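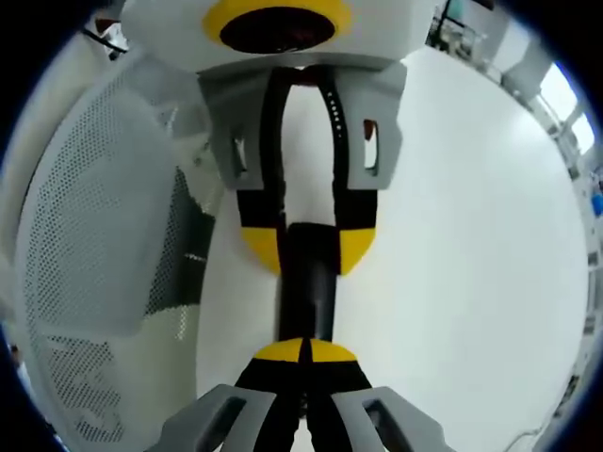

Plinberg Adds Curved Perforated Panels and Black Rods to Its Nonero Storage Line

DALTONELL, June – Plinberg, a maker of storage fittings for homes and small workshops, is adding curved perforated panels to its Nonero line. The panels have a dense grid of small round holes and come in a pale white-grey. Plain black rods for use with the line will be sold separately.

Until now, Nonero panels were sold flat only. The curved version is meant for inside corners, closet ends and other places where a flat panel leaves a gap behind it. It can be joined to the flat panels already on sale, and the holes line up from one panel to the next.

"People kept telling us they had bent a flat panel to get around a corner," said Elvira Bedoya, product manager at Plinberg. "It never sat right. We tried two curves in our own supply room, and the wider one was easier to reach into, so we went with that."

The rods are straight and round, with no hooks or grooves. They can be set upright as dividers or laid across a pair of brackets to hold rolls of tape, ribbon or paper towels. Brackets are included with the panels but not with the rods. Existing Nonero brackets will fit.

Plinberg tested the panels in kitchens, laundry rooms and garages over 10 months. Testers asked for holes that would not catch a cleaning cloth, and the edges of the holes were smoothed before the final version. They also asked for shorter screws, and the mounting kit now has two lengths.

The first run is almost 3,000 panels, made at the company's Ticona plant. Stores that already carry the Nonero line will get them first. Online orders open later in the summer, and the rods ship at the same time. Prices for the flat panels are not changing.

The showroom in Daltonell has a closet and a laundry corner fitted with the new parts – both are open to visitors from 9 a.m. Staff can help work out how many panels a wall needs. Visitors should bring the height and width of the wall, and the depth of any shelf that will stay in place.

Media contact: Elvira Bedoya, Plinberg, Daltonell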